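Thread on how we write acceptance rules for two-arm floor cleanup at Ridgeway. These are house rules, and they sit on top of the site risk assessment.

1/ Each run gets a fixed litter list before the arms are enabled. Ours mixes soft, flat and rigid items: wrappers, tissue, a small bottle, a carton, a face mask, slippers. Log the list with the run.

2/ One arm over the bin at a time. The second arm may hold an item, but it waits outside the rim until the first has released and cleared.
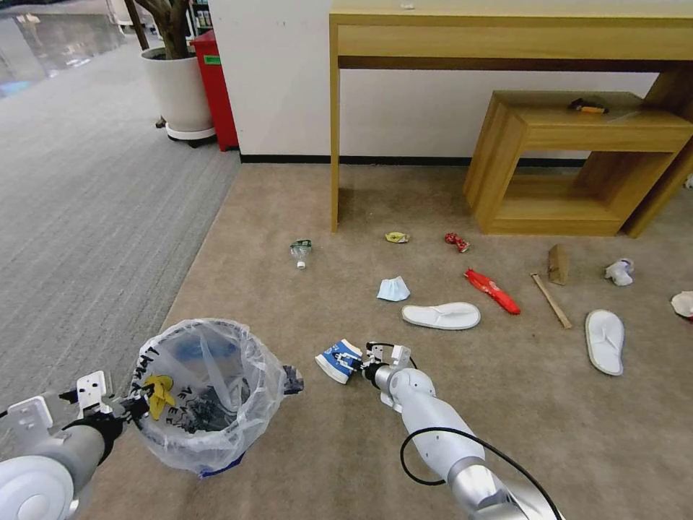
3/ Release height is measured from the rim, liner included. A loose bag edge counts as rim. If a finger catches the liner, stop the run and log it as a contact fault.

4/ Grip force is capped at 30 N for anything on the soft list. Crushed packaging stays on the soft list.

5/ An item that lands outside the bin gets one retry. After 300 seconds without a successful drop, end the run.

6/ Pass mark is 98 percent of listed items over 6 runs, same floor covering throughout. We don't pool carpet and hard floor.

7/ Bremia uses the same sheet from May. Changes to the soft list go through Ridgeway first.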